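Resources > Equipment Planning > Linen Handling Gallery

Before We Spend Anything: Linen Handling in Pictures

Our shop in Flustside has been asked by three different vendors this year to automate the bedding side of the work. Each one sent a brochure with a smooth gray arm and a perfectly square sheet. None of the brochures had a duvet cover in it, and duvet covers are where our labor hours go.

So this page is a short gallery for the people who have to approve the January budget. The pictures show the kind of cloth and the kind of room any purchase would have to cope with. Read them next to the quotes, and be suspicious of any quote that only makes sense without them.

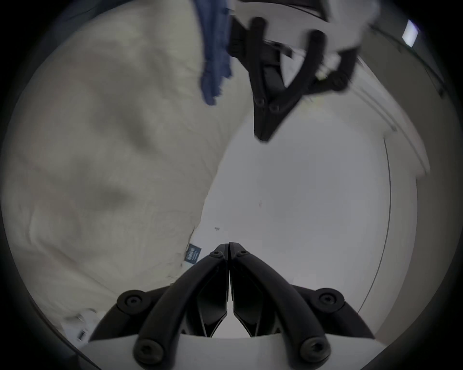 Photo: Flustside Linen Planning / equipment review

Large off-white cloth, two grippers with black fingers. Most of the left half here is taken up by fabric, and nearly all of that is one piece. Our budget line says "two-hand handling, large items" and I would like every bidder to tell us in writing what large means to them.

Vudico quotes by the pair of grippers. Orkosus quotes by the station and then adds fingertips as a consumable, which you will find on page 3 of their offer in smaller type than the rest. I asked how often the tips need changing and got "it depends on use." Everything depends on use. Put a number on it or take the line out.

There are folds to think about as well. A big soft cover hides its own corners, and a system that is quick with towels may be very slow at finding one. The Waaka demo we were sent used 20 hand towels, all the same color, all flat at the start. I would not sign anything on the strength of that.

Then there is floor space. The Orkosus station wants a clear footprint and a straight run of wall, and the drawing they supplied shows neither a bed nor a washer. Measure with the furniture in. Measure with the doors open too, and include wherever the cables are going to run, as I have yet to see a sales drawing with a cable in it.
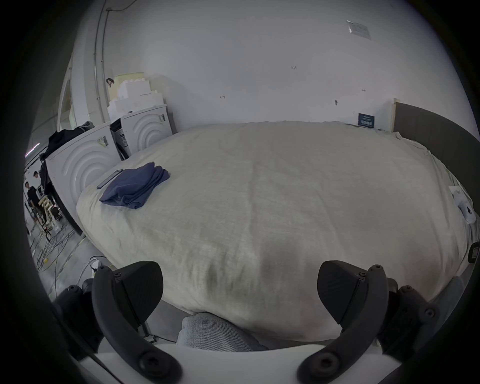
Installation is quoted separately by all three, and that is where I expect the surprises. Vudico allows one visit. If the outlet is on the wrong side or a machine has to move, the second visit is ours to pay for. Ask for the day rate now, while they still want the order.

On running costs, the offers claim almost 600 items a shift. Our own busiest shift last year was 570, mixed, with people doing it, and that included the awkward ones. I don't see what we would be buying with the difference. If the claim is for pillowcases only, it should say pillowcases.

What I would support is a paid trial, using our own bedding, in our own room, with the usual clutter left where it is. No clearing up for the vendor's visit. Duvet covers first, then fitted sheets, and towels last if there is time. The trial fee should come off the purchase price if we go ahead, and Waaka has already said yes to that by phone. I'm waiting to see it on paper.

Comments on the draft budget line can go in the shared folder until the end of the month. Please don't forward the brochures again, we have them.

Contact the planning desk | Copyright Flustside Linen Planning | Back to top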